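FROM THE WORKSHOPS

Teaching by the elbow

Readers of the November issue will recall that the Tetadcombe workshop had decided to teach its robot arm to handle cable. It is still being taught. The method is called hand guiding: you take hold of the arm, walk it through the job, and the software writes down where its joints went. Karnex, which wrote the software, suggests 400 good demonstrations before you let the arm try on its own. We are at 687, and the word "good" has come up in several meetings. 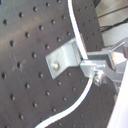
The trouble with cable is that it has opinions. A bracket bolted to a plate will be there tomorrow at the same angle. Cable remembers how it was coiled, and takes a different curve each time you put it back. People fix this with a little push of the thumb and never notice doing it - I certainly didn't, until I had to do it through a machine that weighs more than my sofa.

We have also tried remote control, using the Stöcker hand controller. It spares the shoulders. It also gives you a slight delay, so that you correct a mistake and then correct the correction. Our colleagues at Grandham swear by it and have sent us 9 pages of tips, the first of which is to sit down. 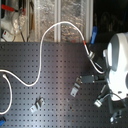 Workshop correspondent, Tetadcombe

For now the plan is to do the reaching by remote and the fiddly last inch by hand, and to keep the two sets of recordings in separate folders, which we should have done from the start. The grant report promises 3000 demonstrations by the end of the project. Anyone with a free hour and strong forearms can put their name on the sheet by the door.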